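We use cookies to remember your settings and count visits. Accept all | Manage choices

Garment folders wanted, Plurnville workroom
Posted in February by Enikő Vincze

Vivolgate is hiring garment folders for its workroom in Plurnville. The work is folding, stacking and bagging clothes that come to us from two clients, Hotonen (school and team shirts) and Tsolakis (uniform rental). Most of it is T-shirts, with polos and light sweatshirts mixed in. We have 3 openings, all part time, and they could turn into full-time positions in the fall.

What you would be doing

You take shirts from the rolling bins, check them for stains, open seams and missing labels, and fold them to the client's pattern. Hotonen wants a long flat fold with the print facing up. Tsolakis wants a square fold, collar showing, with the size sticker on the left. Folded shirts go into stacks by size and color, then into bags. Anything with a fault goes in the red crate with a slip saying what is wrong with it.

A full shift is 124 bags, and we don't expect that from anyone in their first two weeks. During the spring order for Hotonen we have 2,000 shirts to get through, and there will be extra hours then for people who want them.

What we are looking for

You don't need experience. If you have worked in a laundry, a clothing store or a hotel linen room, put that in your application. You should be able to stand for most of a shift with breaks, lift a full bin with a second person, and tell similar colors apart. Navy and black get mixed up more than anything else. Clean hands and short or covered nails, please, as light fabric marks easily. No rings with raised stones.

Hours

Morning shift starts at 7:30 and ends at noon. Afternoon shift starts at 1:00 and ends at 5:30. Tell us which one you want.

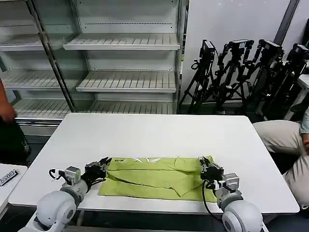 Training is paid. For your first few shifts you will work on plain shirts only: lay the shirt flat, smooth it out from the middle, bring the sides in, and straighten the corners before you move it. Get the corners right first and speed will follow. Bags are checked at the end of each shift during training, and any that come back to you are refolded on paid time.

How to apply

Send a short note with your name, phone number, the shift you prefer and when you could start. Write "Folding" in the subject line and address it to Enikő Vincze. You can also leave a note at the front desk before noon. We will invite people in for a 70-minute paid trial.

Comments

marlene_k: Is there parking, or is it street only?

Enikő Vincze: There is a lot behind the building. Use the side door.

DT: Can you sit down for any of it? My knee is bad but my hands are fine.

Enikő Vincze: Labeling and bagging can be done on a stool. Mention it in your note.

pruitt5: Applied this morning, afternoon shift. Thanks.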